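Unit 4: Semiconductor Lasers and White Light
Course handout, Inmont evening program in applied optics
Notes prepared by Humaira Usmani

What you need from last time

You should be comfortable with the band gap and with why a direct-gap material emits light efficiently. If the band diagram exercise gave you trouble, go back to it before reading on. Szymon Domański has copies of the worked solutions.

Emission color and band gap

The photon energy of a laser diode is close to the band gap of its active layer. To convert between the two, divide 1,240 by the energy in electron volts and you get the wavelength in nanometers. A gap of 1.9 eV gives a wavelength near 650 nm, which we see as red. A gap of 2.75 eV gives blue.

One alloy can cover a range of colors if its composition is changed. The difficulty is lattice mismatch. When a layer is grown on a crystal with different atomic spacing, strain builds up with thickness, and past a certain point the layer relaxes by forming defects. Carriers recombine at those defects without giving off light.

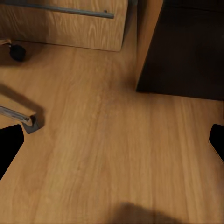
Inmont, 2022-08-26

Threshold

Below threshold a laser diode behaves much like an LED. The output is weak and spread over a wide band. As the current rises, gain in the active layer grows until it equals the losses in the cavity, and from there the output climbs steeply with current.

Plot output power against current and extend the straight upper part of the curve back to the axis. Where it crosses is the threshold current. Do not use the first point where you can detect light. Several lab reports in April did this and came out far too low.

Mixing colors

Red, green and blue lasers can be combined to look white, though the spectrum is three narrow lines with nothing between them. A surface that reflects mainly yellow can look wrong under such a source. We will come back to this in Unit 6.

For next session

Read Boyer, chapter 5, up to the section on distributed feedback. Problems 2, 3 and 7. Fiifi Amoah will run the lab in room 216, and Delali Yakubu has the sign-up sheet. Bring your own graph paper.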